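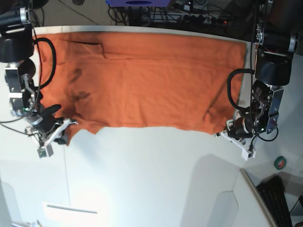

Right, I've finally fallen down the natural dyeing hole and I'm taking you all with me. A thread on getting orange out of onion skins, with everything I've picked up this year 🧅

**1/** Brown onion skins are the best place to start by miles. They're free, they're safe, and the colour is so much stronger than you'd ever guess from looking at a bag of papery scraps.

**2/** I used to beg skins off friends one handful at a time. Then I asked at the Ledari greengrocer and they let me sweep out the bottom of the onion crates — two carrier bags, stuffed full! 369 g when I got it home, and onion skins weigh NOTHING, so picture the size of that heap.

**3/** Wash your cloth properly first. Hot water, soda crystals, a good long soak. The water goes a horrible tea colour even with brand new cotton and it's weirdly satisfying.

**4/** Then alum. Wool takes it up easily, cotton sulks a bit. Ariel Cabanatuan taught me to give cotton a soya milk soak beforehand and leave it to dry fully between dips. Slow, but wow, the difference in depth.

**5/** Skins in the pot, cover with water, simmer for an hour, strain. Please strain. I skipped it once and had a scarf with leopard spots (my sister loves it and won't give it back, so fine).

**6/** Cloth goes in damp, heat stays low, and you stir far more than feels reasonable. I leave mine to cool in the pot overnight. Use an old pan you'll never cook in again, and open a window!

**7/** The colour swings about a lot depending on your water. Ours in Hirnach is hard and I get a warm gingery shade. Fidel Zapata took a jar of my skins up to Runasitz, where it's very soft, and came back with something close to mustard. Same skins!!

**8/** A tiny pinch of iron turns the lot olive green. Tiny. I mean it. Too much and you've got sludge, and it's rough on the fibres as well.

**9/** Does it fade? Yes, some. My kitchen curtains have gone paler down the window side after one summer. Cushions kept out of the sun have barely shifted. Cool wash, gentle soap, dry in the shade.

**10/** Someone asked about madder. Much redder, much fussier about temperature, and the roots take years to grow. Mine are two years old and I'm leaving them well alone until next November at the earliest.

**11/** Swap day is at the Kofler hall in November, bring skins, walnut husks, old sheets, anything. I'll be the one with orange fingernails. Ask me about avocado stones, I have SO much to say about avocado stones 🥑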